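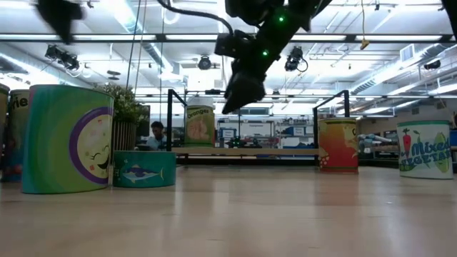

The arm over the "Oranges" can in the Platuvico workshop, with the rest of the pantry on the floor.

The Pantry Run

The student robotics course at Platuvico begins with groceries. Eleven weeks later it ends with groceries too, though by then the students have stopped thinking of them as food. The task is called the pantry run. A team is given a shopping list, a robot arm and a floor with cans on it, and the arm has to pick the right cans in the right order and set them where the list says they belong.

Benedikt Rothe has taught the course since it was an evening club with one arm and a borrowed key to the building. He chose cans because his students already knew what they were.

"If I give them a gray cylinder, they ask me for the specification," he says. "If I give them mixed vegetables, they get started."

The labels matter more than a visitor might expect. One can says "Oranges" and has orange slices on it. Another says "Mixed Vegetables" and has a carrot. A short teal one has only a fish on the side, and the large green one has a smiling face. Students who write code that reads words do well with the first two and badly with the others. Students who match colors do well until two cans share a color, and teal and green turn up more than once.

Nesrin Yüksel, in her second year of mechanical engineering, spent most of February on that problem. Her team had trained its software on pictures of each can taken from the front. On the floor, the cans stand however the last team left them.

"We had a very good program for cans that face you," she says. "Then Jannik turned one a quarter of the way around and it told us there was nothing there."

Jannik Bauerfeind is her teammate and came to the course from computer science. The two of them took new pictures of every can, turning each one a little at a time, until they had 400. It took an evening and most of the next morning. The program then found the can at nearly any angle, but it ran too slowly to be useful, and they spent another two weeks making it smaller.

How the course works

There are no lectures after the first week. Teams sign up for time on the floor and come when their slot comes up, sometimes at 7 in the morning. Rothe is usually there by then. He keeps a logbook on paper, and every attempt goes into it: who ran it, which list they used, what the arm did. Students write the entries themselves and are asked to leave out opinions.

The book for this course has 1,062 entries. Most are one line long. "Reached, closed early, can tipped." "Reached, did not close." "Went to tuna. List said oranges." A few have drawings beside them. One entry from the early weeks reads "Arm correct, list wrong," and the team that wrote it had to show Rothe that this was true before he would let it stand. It was. Two lines on the list had been swapped when it was typed.

Hauke Kramer, who builds the course software with a small group of former students, uses the logbook to decide what to fix. The software is called Ombridge. It sits between the students' programs and the arm, passes commands along and refuses the ones that would drive the gripper into the floor. In its first version it refused too much. Teams would ask for a low grasp on a short can and the arm would stop well above it.

"The short can caught everyone," Kramer says. "They thought their math was wrong. It was my limit that was wrong, and I only saw it when I read nine entries in a row that said the same thing."

He changed the limit overnight. The next day a team pushed a can over sideways and he changed part of it back.

Speed comes last

Visitors to the final run tend to watch the clock, and the students tell them not to. A run is scored first on whether each can ends up in the right place, then on whether it is standing, and only then on time. A team can earn 99 points for a perfect list. One more point is held back for the fastest perfect run of the day, and it has gone unclaimed in years when there were no perfect runs.

The order of scoring changes how teams behave. Early on, nearly all of them try to move fast. The arm swings over, the gripper comes down, and the can is struck before it can be held. By the middle of the course most have put in a pause above the can. Yüksel's team called theirs "the breath." During the pause their program looks once more, compares what it sees with what it expected, and either goes down or starts over.

The pause costs them a little time on every can. Bauerfeind wanted to take it out before the final. Yüksel wanted to keep it. They settled the question by running the same list both ways for an afternoon and reading the log afterward. With the pause, the arm went back and looked again 14 times, and on 11 of those it had been about to close on the wrong spot. The pause stayed in.

Learning to hand over

The part of the course that students complain about most is the handover. Halfway through, each team must give its code to another team and take over someone else's. For one week they work on a program they did not write. Then everyone gets their own back, along with whatever the other team did to it.

Knut Gerlach added the handover when he began teaching alongside Rothe. He had worked for years at Vogler, a maker of packaging lines, where he was often sent to repair machines whose programmers had left the company.

"I would open the cabinet and find a note that said 'do not change this,'" he says. "It did not say why. I want them to feel what that is like while they are still young enough to be angry about it."

They are angry about it. Bauerfeind calls the program he received "a drawer full of string." The team that got his in return sent him a list of questions that ran to three pages, and he found that he could answer fewer than half of them without opening the code. He rewrote a good part of it the week he got it back. The names he had given things in the first month, most of them jokes, are gone.

Gerlach grades the handover on one thing: whether the receiving team can complete a short list by the end of the week. If it cannot, both teams lose points. Some students have argued that this is unfair to the team doing the writing, and others that it is unfair to the team doing the reading. He has kept the rule.

The final run

On the day of the final, the lists are drawn from a box. Each team has 2 attempts, and the better one counts. There is a bench along one side for spectators, and it fills early, mostly with students from the previous course who want to see whether the cans are giving anyone trouble.

Yüksel and Bauerfeind ran fourth. On the first attempt the arm took the oranges, placed them, went on to the vegetables and stopped. The program had lost sight of the can and, as written, was waiting to be sure. It waited until time ran out. The log entry says "Placed one. Waited."

They had 20 minutes before the second attempt and used them to add one rule: after three looks without an answer, move the arm a short way to the side and look from there. Neither had tested it. On the second attempt the arm stopped over the vegetables again, looked three times, shifted over and found the can. It finished the list with every can standing. The time was slow, and the extra point went to a team called Dronard that had run just before lunch.

Rothe wrote nothing in the book himself, as is his habit, and handed Yüksel the pen. Afterward the students put the cans back for the next team. Kramer was already at his laptop, asking Bauerfeind to explain the rule about moving sideways. He wanted to know how far, and why that far, and whether it was written down anywhere.

The next course starts in the fall. Places go to students from any department, and no earlier work with robots is needed. Rothe asks applicants for one page on something they have tried to repair. He has said he does not mind if it still doesn't work.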